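Review: Vivembridge hand-held demonstration kit, second release
Reviewed by Ataahua Wihongi for the methods group
30 Dec 2024

The Vivembridge kit is a pair of hand-held grippers intended for recording manipulation tasks without a robot present. The operator wears a camera at head height and carries out the task with the grippers, and the position of each hand is recovered from printed marker cubes. The recordings are then used to train a policy for a two-armed machine. Our group assessed the kit over 12 weeks ending in November, with particular attention to doors, which the supplier's own report treats only briefly.

The method itself is sound. Marker tracking is old and well understood, and the cubes allow a hand to be followed through a wide range of wrist angles provided that one face stays in view. Calibration is done once per operator and took Wing-yan Chang 11 minutes at her first attempt, working from the printed guide. Later operators were quicker. The guide is clear, although the section on clock settings assumes a recorder we do not own and had to be worked out by trial.

We collected 1451 recordings in all, the largest share of them on drawers and cupboards. Doors proved the harder case. A lever handle has to be pressed and held while the door is moved, and the operator must step or lean as the hand travels. The head camera tilts with the body, and the cubes may turn away from it at the moment of greatest interest. Adelmo Sorrentino, who checked the tracks, rejected around 60 of the door recordings for gaps too long to fill. He found that most of the gaps fell just after the lever had been pressed, and he recommends that operators keep the elbow low and the head still until the door has begun to move.

Policies trained on the accepted recordings pressed the lever reliably in our tests on a fixed handle. Results on complete door opening were weaker. The arm tended to release too early, and we could not separate the effect of the missing tracks from that of the gripper, which carries no force sensor. The supplier's claim that contact can be learned from position alone should therefore be read with some care — at least where a spring is involved.

Comfort is acceptable for short sessions. Two operators reported sore wrists after a full morning, and cable routing needs attention before each session. Ludivine Charpentier has asked the supplier whether a lighter cable can be fitted.

We recommend the kit for groups working on drawers, shelves and table tasks. For doors it is usable, with the reservations given above, and a second fixed camera should be budgeted for from the start. Our track-checking notes are held by Lorraine Te Moana and can be sent on request.

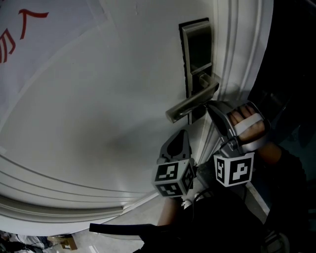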